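Paper and Its Grain
Notes for the third session, Introduction to Hand Bookbinding
Joelle Hattar, Ballorthorpe Evening School

Welcome back, everyone, and thank you for being so patient last time while we sorted out the thread! I promised I would write up the material on grain so you could listen this evening instead of scribbling, and as usual I have gone on longer than I meant to. Read it through once before you start folding at home, and then keep it near your bench, as it will come up again when we get to covers.

What grain is

Most paper made by machine has a direction to it. The pulp travels along on a moving screen, very wet, and as it travels a good many of the fibers swing around and line up with the way the screen is going, a bit like logs floating down a river. When the sheet dries, the fibers stay that way. We say that the grain runs along the sheet if most of the fibers go the long way, and across it if they go the short way. You will see these called "grain long" and "grain short" in the supply catalogs. Paper made by hand, where the maker shakes the mold in both directions, has much less grain, and some sheets have so little that you can treat them as having none.

Board has grain too, and so does book cloth. People forget about the board. I forgot about it myself on the first album I ever made, a fat green thing for my aunt, and it has sat on her shelf ever since with its front cover curling up like a slice of old toast.

Why we care

Paper swells when it takes in moisture, and it swells far more across the grain than along it. Paste is mostly water, so every time you paste a sheet you are stretching it, chiefly in one direction, and every time it dries it pulls back. If the grain of everything in the book runs from head to tail, parallel to the spine, then all that stretching and pulling happens in the same direction and the book can cope. If one piece runs the other way, you get ripples down the gutter, pages that refuse to lie flat, and covers that warp.

Folding is the other matter. A fold along the grain is crisp and easy. A fold against it cracks, particularly in heavier stock, and the folded section stays springy no matter how hard you go at it with the bone folder.

How to find it

The bend test is the one I use most. Lay the sheet flat, bring one edge over toward the opposite edge without creasing it, and press down gently with your palm. Now turn the sheet a quarter turn and do the same again. One way will feel soft and the other will push back at you. The soft way tells you that the grain runs parallel to the bend.

The tear test works well on scraps. Tear a strip in each direction. With the grain, the tear goes fairly straight; against it, the tear wanders off wherever it likes.

The water test is for thin papers that don't give much away when you bend them. Cut a small square, mark which way it sat in the sheet, and dampen one side. It will curl into a little tube, and the grain runs the length of the tube.
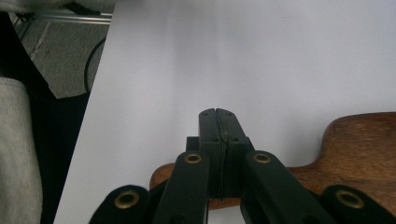 Once you have found the grain, pencil a light arrow in the corner of the sheet right away, before you cut anything. Do the same for each offcut you keep. A drawer full of unmarked offcuts is a sad thing to own, and I speak as the owner of one.

For the notebook

We will be using the Triltov text paper for the pages and the Boutros gray board for the covers. Please test both yourselves, even if the wrapper has the grain printed on it. Cut your board 158 mm tall, with the grain running along that height, and trim your pages a little smaller so the covers stand proud at the head, tail and fore edge. We will do the trimming together, so don't worry if that sounds fussy on paper.

For next time

Fold your sections and put them under a weight overnight.
Bring your bone folder, a sharp pencil and a few scraps for testing.
Read the chapter on adhesives, pages 38 onward in the course reader.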